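Susteta
Hair dryers / Corded / Plukis

Plukis Hair Dryer, Black
Ships in the box it came to us in, inside another box.

Plukis dries hair. We have read the pages other companies write for their dryers, with the moonlight and the silk and the woman laughing at a window, and we'd like to keep the expectations on this one somewhere near the bathroom. You switch it on, air comes out, and after a while you can leave the house.

It was drawn up by Leokadia Czarnecka, who spent years behind a salon chair and has firm views on dryers. Her main complaint was that they are built to look good on a shelf by people who have never held one over a stranger's wet head for a whole afternoon. Her second complaint was buttons. Plukis has two switches, one for heat and one for speed, and neither of them remembers your preferences or wants your email address.

Weight and grip

The dryer comes to 998 grams with the nozzle on. We were asked whether we might round that to a kilo and decided we had worked too hard for the other two grams. It isn't the lightest dryer you can buy. The balance point sits just ahead of the handle, so it tips slightly forward when you hold it at shoulder height. Some people like this right away and some grumble for a week. If you have sore wrists, or long thick hair and a short temper, look at the smaller Nusine first.

Heat and speed

Low heat draws 800 watts and is the setting we'd use on fine hair, bangs, dogs with patience, and any sweater you need in ten minutes. High heat is for everything else. The cool setting is cool in the sense of room temperature. If your bathroom is a sauna, Plukis will faithfully blow sauna at you.

Finish

One color for now: glossy black with a copper-colored ring at the nozzle end. There was going to be a matte gray. Samples arrived, they looked like plumbing, and the matte gray went back.

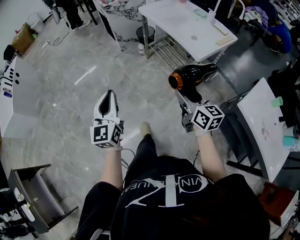 Plukis in black, out on the salon floor. 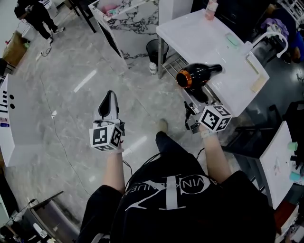

Gloss shows fingerprints. It also shows hairspray, conditioner, and whatever was on your hands before you picked it up. Wipe it with a damp cloth while it is unplugged and cold. Please don't use nail polish remover, a sentence we added after a letter from a customer and her very dull dryer.

Cord

63 inches, measured from the end of the handle to the plug. That reaches from most outlets to most mirrors, though we haven't met your outlets. The swivel at the handle keeps the cord from winding itself into a pretzel, provided you don't wrap it tightly around the body when you put the thing away. Everyone wraps it around the body. Loop it loosely and we'll say no more.

Motor

Rated for up to 1000 hours of use. At home that is a very long time. In a busy salon it's less impressive, and if you're buying for one, write to us about the Dudek, which is louder and uglier and takes the abuse better.

Filter

Twist the rear cover to the left, lift it off, and brush out the lint. Once a month is plenty. If the dryer shuts itself off in the middle of your hair, it has probably overheated because this has never been done. Let it cool, clean the filter, go out with half a hairdo.

What comes with it

Dryer
Narrow nozzle
Filter brush (small, easily lost, sold separately once lost)
Instruction leaflet

There is no travel pouch. We tried including one and found most of them were being used for socks.

Safety

Keep it away from sinks, tubs and showers, and unplug it when you're done, even if the switch is off. Check that the plug and voltage suit the place you're in before you take it abroad. Don't block the rear cover with a towel.

Returns and repairs

Send it back if you don't like it. Clean it first. Repairs are handled by Stanisława Zawadzka, who would rather fix a switch than replace a dryer and will want to know what the noise sounded like before it stopped. "Funny" isn't enough to go on. Grinding, whistling and clicking are three different jobs, and she keeps parts for all of them.

Page updated 29/01/2025

See also: Nusine (smaller), Dudek (louder), spare filter brushes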